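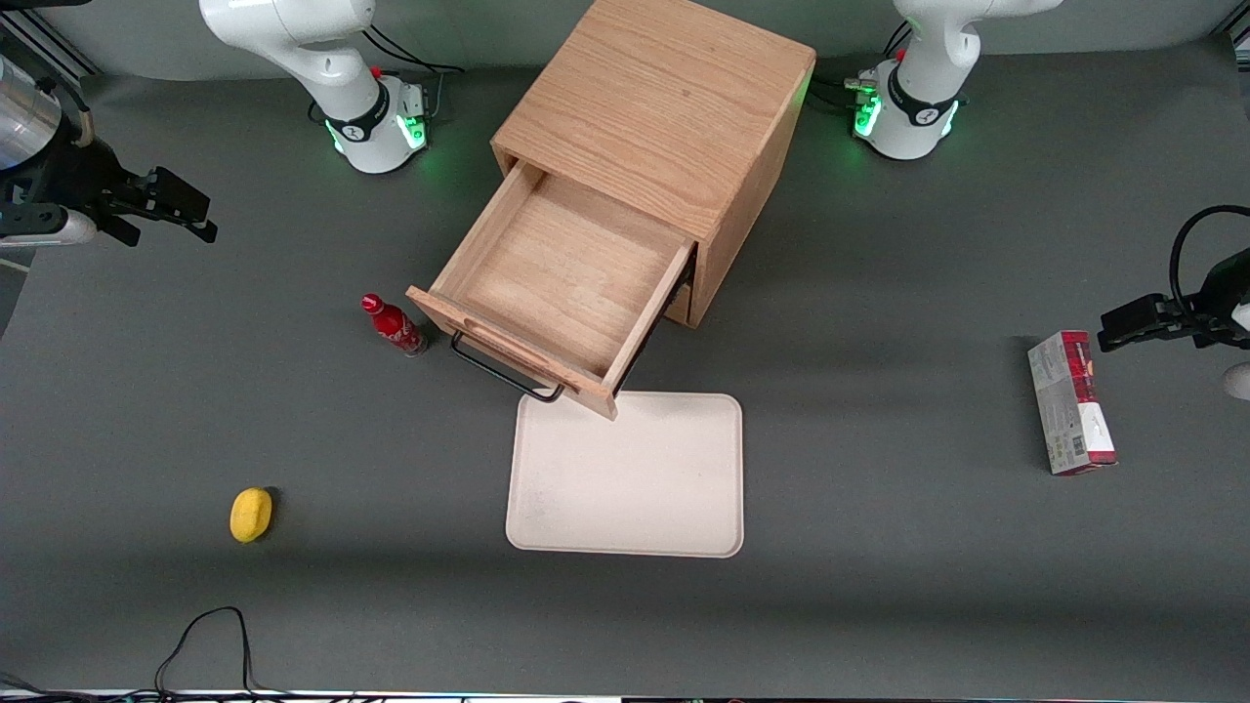 Rhydian Edwards

Progress report, second period: teleoperated demonstrations for two-arm drawer tasks
Project: Medeiros
Reporting to: Eleri Humphreys

1. Status

Collection on the drawer tasks is under way. The operator drives both arms by remote control, and joint positions, gripper openings and the overhead view are logged together for every demonstration. The current setup uses the wooden cabinet, the off-white tray and a small set of loose objects: red bottle, lemon-shaped object, cardboard box. The drawer is pulled by its black bar handle.

In this period 61 demonstrations were recorded. Of these, 40 passed review and have gone into the training set. The remainder are kept but marked as unusable for now. Most were rejected for one of two faults: the gripper slipped off the handle partway through the pull, or the operator stopped long enough mid-task that the recording contains a stretch with no motion.

2. Changes since the last report

The tray was moved closer to the cabinet at the start of June. With the drawer pulled far out, the front panel now ends just over the tray rim, which leaves little clearance for an arm coming in low. Operators have been told to approach the tray from the front or the side. I would like to keep this layout. It produces the kind of tight reach that was missing from the first period, and the policy trained on that earlier data never learned to go around the drawer front.

The Narus control software was updated to version 11. Delay between the operator's hand and the arm is lower, and closing the gripper on the handle takes fewer attempts. Recordings made before and after the update are stored separately under Wesilura until we know whether they can be mixed.

Object start positions are now changed between demonstrations. The cabinet is also turned slightly from one batch to the next, so the drawer does not always open in the same direction relative to the arm bases.

3. Problems

The cardboard box is the hardest object. It is close to the limit of the gripper opening on its wide side, and operators differ on whether to turn it first. We have not set a rule. 23 of the accepted demonstrations include the box, with both methods present.

Cable slack at the wrists needs attention. On long reaches across the table the loop can drag on the surface.

4. Next period

– Record the closing half of the task, with an object already in the drawer.
– Add the lower drawer once a handle grip for it has been tested.
– Train a first policy on the accepted set and run it on the Tater bench with the same objects.
– Decide on the box rule and write it into the operator notes.

No change to the budget is requested. One spare set of gripper fingers should be ordered before the lower drawer work begins.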